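Skondar R-11 Wrestling Ring
Competition ring for televised and touring shows

The R-11 is a full-size professional wrestling ring built for promotions that set up and strike on the same day. The frame bolts at the corner posts and pins at the center beam. A crew of six can handle every part without a forklift.

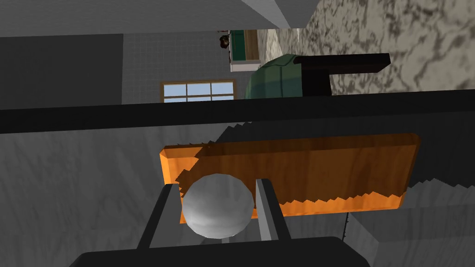 White ball and wood-grain board, rendered view.

Frame and deck
Welded steel posts, powder coated black. Deck panels drop into the frame and lock with a quarter turn. The center spring is adjustable from the side of the ring with the apron raised. Total shipping weight is 2,069 lb, packed on two pallets.

Ropes and turnbuckles
Three ropes per side, taped steel cable in rubber hose. Turnbuckles are forged and rated individually. Check tension after the first match and again at intermission. Pads are sold in sets of 12 and fit all Skondar posts made after November 2015.
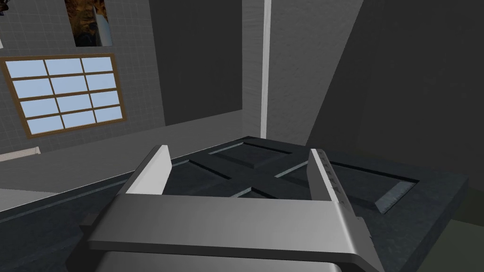 Equipment Catalog, Vol. 11

Canvas and padding
One-inch closed-cell foam under a laced canvas. Standard canvas is gray. Printed canvas is made to order by Nandatwood and adds three weeks. Do not use tape residue remover on printed areas.

Options
Pirora ringside mats, set of eight
Steel steps, pair
Apron skirts, plain or printed
Road cases for turnbuckles and cable

Replacement parts
Order by the number stamped on the part. Cable sets made for the older Haugland frame are too short for the R-11 and cannot be exchanged once cut. Technical questions go to Idun Nyberg, ring products.

Prices and weights revised 8/9/18.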